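Cell 2 notebook, Zudcombe
Saturday, June 28, 2025
Agata Pellegrini

Left arm faulted again on the gift wrap task. Joint 4 overcurrent, arm dropped to hold, right arm kept moving for a moment and pushed the box into the left fingers before the coordinator stopped it. No damage that I can find. Finger pads checked, both fine.

Log says 391 episodes since the last fault. The one before that was 17 episodes after a restart, so I don't trust the count as a pattern.

First thought was the elbow cable again. Unclipped it, moved the joint by hand through its full range with power off, no snag. Clipped it back with more slack. Second thought was payload, but the box is well under the limit.

Then went through the current trace. The spike starts when both grippers are close in over the box, before any fault flag. Looks like the two arms push against each other through the box. Left is still running the stiff gains from the Redau setup. Right got the softer ones when we swapped its wrist and I never copied them across. My mistake.

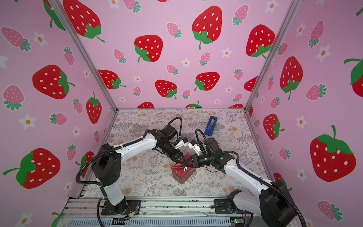

Copied the soft gains to the left arm and dropped the current limit on joint 4 so it trips sooner. Ran 4 slow cycles with my hand on the e-stop. No fault, peak current down, but four cycles prove nothing.

Still open: the right arm should stop the instant the left one faults. The coordinator polls every 900 ms, far too slow for two arms on one object. Asked Fabbri for the hardwired stop line. Until it's in, no unattended runs on any two-arm task, and that includes overnight.

Grakbridge cell has the same coordinator build. Wrote to them.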